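Norkgate pulls its two-arm tidying demo after grip fault

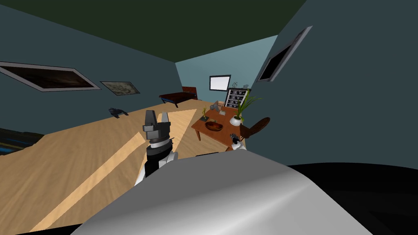 Norkgate has withdrawn the simulated household trials for its two-arm robot, Skulora, after an outside review found that the software was logging pickups while the gripper was open and holding nothing.

The trials run in a virtual furnished room, with a bowl and a potted plant on a table among the things the arms have to work around. In December the company said Skulora had finished 1,378 of 2,000 runs without a fault. Reviewers at the testing firm Nerkik replayed 200 of the passing runs and say the grip signal was wrong in a good many of them. They have not said how many.

Norkgate calls it "a reporting issue." Itziar Paredes, who led the Nerkik review, was less relaxed.

"If the arm thinks it has hold of a bowl and it doesn't, every move after that is a guess," she said. "I wouldn't want to be standing next to it."

A second fault may matter more. In 298 runs the two arms passed closer to each other than the company's own limit allows, and the software did not stop them. Norkgate engineer Patricio Bravo said the limit was "set conservatively" and that a physical robot would have extra sensors - though he would not say which ones, or whether they have been tested.

A corrected version is promised by spring. Norkgate has not agreed to let Nerkik check it.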